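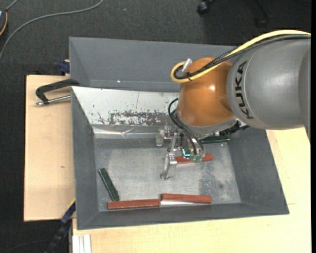 Worari Workshop Forum > Storage and Organizing > Keeping painted panels from getting chewed up in bins

porchlight_amy
Joined: March 2025
Posts: 2

Hi everybody, first real post from me, so please be patient if this belongs in another section. My husband and I refinish old kitchen cabinets, the white enameled steel kind, and we have slowly filled up half the garage with parts from them. The doors and side panels live in gray open-topped bins with sloping sides, and I love those bins, I truly do, because they nest when they're empty and I can hose them out in the driveway. The trouble is that white paint shows everything. I'll put a panel in leaning against the back, looking perfectly nice, and a few weeks later there's a dark speckled rub along the lower part and a couple of stray scratches off to one side that I would swear were not there before.

Is it the leaning? Should they be lying flat? And does anybody line their bins, and with what? I have a roll of shelf liner from Plarlow that I bought for the kitchen and never used, but it's thin and has a bit of a pebbly feel and I'm nervous about it. Any advice at all would be so welcome!

rustbucket_ohio

Welcome! You're in exactly the right section, and I feel your pain, having ruined a lovely pair of cabinet sides the same way. Your leaning is the problem, I'm afraid. When a panel sits on a slant, all its weight is on the bottom edge and wherever it touches the wall, and any bit of grit that gets down there works like sandpaper every time the bin is moved. I went to laying everything flat years ago, with old flannel sheets in between (the softer and more washed the better), and I haven't had a fresh mark since.

twopanelsaw

I'm going to disagree with my friend from Ohio here, and he knows I do it with love. Flat is fine if you've got two panels. If you've got a stack, the one on the bottom is carrying the whole family, and getting it out means dragging everything else across it. I stand mine up, close to vertical, with a slotted foam strip along the bottom so they can't slide. Glass shops and door shops stand things up too, and there's a reason the old fellow who taught me never stacked so much as a drawer front.

The slant is the worst of both, I'll agree with him there. Those sloping walls make it awfully easy to end up with one, too.

rustbucket_ohio

I knew you'd turn up! My stacks are never that deep, and I lift them out, I don't drag them. But fair enough, if she's got a whole garage full then standing might save her back.

quiltsandhinges

Chiming in about the liner, since I've tried pretty much all of them. Please don't use the pebbly kind. I had some under a set of painted drawer fronts through a humid summer and it left a pattern in the paint that you could feel with a fingertip, and I ended up sanding and repainting the lot. The Katsaros felt is much nicer, and it comes in a 200-inch roll, so you can do several bins and still have some left for the workbench. Wash the bin first, let it dry all the way, and then cut the felt a little long so it comes partway up the walls.

One more thing, and it's a small one. Look over the bottom edge of the panel itself. Mine had little burrs from where the hinges had been cut off, and those were doing as much damage as anything in the bin.

porchlight_amy

Oh, the burrs! I went out with a flashlight after reading that and ran a gloved finger along some of the edges, and several are rough as can be. I've been blaming the poor bins this whole time. And thank you for the warning about the shelf liner, it can go back to being for spoons.

So for the panels that are already marked, is there any saving them without a full repaint? Some of it looks like it might be sitting on top of the paint and some has clearly gone through.

twopanelsaw

Dish soap and warm water first, then a white polishing compound on a soft rag, very lightly. I use Pralard, but any mild one will do. If the dark stuff comes away on the rag, it was rubbed-off residue and you're in luck. If it stays, the paint's broken and you ought to at least touch it up before November, or the damp will get under it and then you'll have rust to deal with as well.

rustbucket_ohio

Seconding the soap. I'd skip the compound on anything you plan to repaint, though, as some of them leave a film and the new coat won't stick. Sand it with something fine, around 900 if you have it, prime the bare spots and be done with it.

quiltsandhinges

900 is too fine before primer! You'd be polishing it. I go a good deal coarser on bare steel and save the fine paper for between the top coats.

rustbucket_ohio

You're right, I was thinking of the top coats. Coarser for the bare spots, please, Amy, and never mind me.

porchlight_amy

You're all so kind. I'm going to file the edges this week, order the felt, and try one bin flat and one bin standing so I'm not taking sides. I'll come back and post how they look once they've been moved around a few times.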